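Category: Talks and slides > Automation > Speaker notes

Who wrote the rule, and did they ever stand next to the arm?
Kirstin Rennie. Notes to go with the slides. July version, the shorter one.

Slide 1. Title
Say name, say I have no product to sell. Then straight in. I have read a lot of good practice documents for small arms working on tables with people nearby. Most are tidy. Fewer of them would change what anyone does at nine in the morning.

Slide 2. The binder
Hold up the Danda binder. 49 clauses. I asked the shift leads at McIver which ones they used. They named three, and one of those had been taken out in the last revision. Pause here, people laugh, let them.
I don't think the McIver crew are careless. They had a binder written for a cage and a guard door, and they work at an open bench.

Slide 3. Speed limits
The usual line is "reduced speed when persons are present". Ask the room: present where? Same room? Within reach? Walking past with a coffee?
At Kirno they put tape on the floor and wrote the distance on it. Ugly, and the tape peels, but a new starter can follow it without asking. I would take the tape over the paragraph.
Don't get drawn into a figure for the distance. It depends on the arm, the tool and the stopping time, and someone always wants to copy it down.

Slide 4. The risk assessment that never moves
Story about Plondia. Assessment signed for cartons. By the time I visited, the cell was handling glass jars. Same arm, same form, same signature. When I asked about it I was told the robot hadn't changed.
Point to land: you assess the job. Change the object, the gripper or the table and you open the form again. If your form has no box for "what is it picking up", add one.

Slide 5. Stop buttons
Short one. A stop button behind a trolley is a decoration. Walk from every seat to the nearest button, with your hands full. Kirno did this and moved two of them.
Also: test them. A tick in a column tells me somebody owned a pen. I want to see what the arm did, and who was watching.

Slide 6. Logs
Danda's system keeps 3000 events before it overwrites. Sounds like plenty. At McIver that was less than one shift, so when a near miss was reported the next morning the log had already gone.
Ask vendors how long it lasts in hours at your rate of work. Expect a vague answer. Ask again.

Slide 7. Tabletops and fiddly objects
The part I get most pushback on. The test pieces in most acceptance procedures are matt blocks in a plain colour on a plain surface. Nobody's work looks like that for long. Put the arm at a shiny table, with a ribbed red glass vase, a gold one beside it, artificial flowers with long thin leaves and more of them lying loose, and see how much of the procedure still applies.

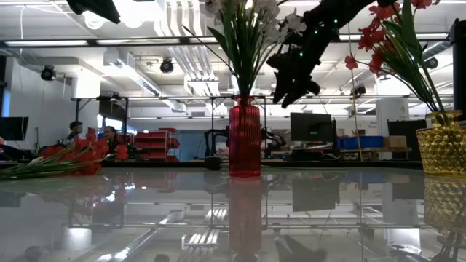
Three questions I'd want answered before signing off a job of this sort.
First, has anyone checked what the cameras make of reflections? A supplier will tell you it has been handled. Ask for the trial sheet. I have been shown one in my life, and it covered 14 attempts, all on the same object.
Second, what happens when something is dropped? Glass on a hard surface is a people problem before it is a robot problem. Who clears it up, and is the arm stopped while they do?
Third, who is sitting nearby, and do they know when the thing is about to move? Desks creep towards test areas. A review that stops at the table edge has missed half the job.

Slide 8. What I would keep
I get accused of wanting no rules. I want fewer, and I want them checked. My list fits on one side:
- Write down the object, the tool and the surface. Re-open the form when any of them changes.
- Mark the distance on the floor.
- Walk to the stop buttons with your hands full.
- Keep logs for 24 hours at the very least, measured at full working rate.
- Name one person per shift who can say no.
The last is the one managers cross out. Ask them why, if there is time.

Slide 9. Questions
Likely one: "Isn't following the published standard enough?" Answer: it gets you a place to start and something to show an insurer. I have yet to see it notice that the desks have moved.
If the Plondia people are in, be civil. They did redo the form in the end.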